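Sturcombe bench book, 2/8/18

Back on the cash box job. The plan was to settle how the bundles sit in the divided tray before we print any labels, so I cleared the other paperwork off first.

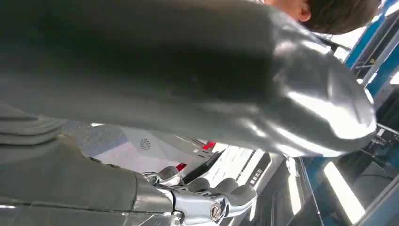
Rafferty Esposito, bench technician

Cardboard dividers still get my vote – cheap, and easy to recut. The narrow slots at the front suit banded bundles nicely, and I'd keep the two bigger wells for loose stuff.
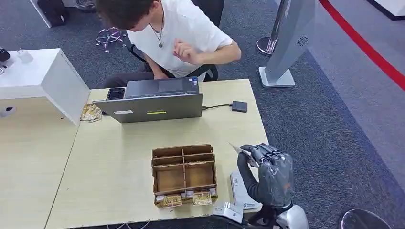
Cardboard organiser with banded notes in the front slots, laptop behind.

Signe wants the slots renumbered to match her sheet. Fine by me, but slot 6 needs a new divider first – I'll ask Usman for card.
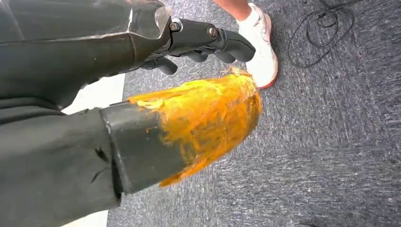

Boris has the spare paper bands, so get 2 packs off him before we start the next tray.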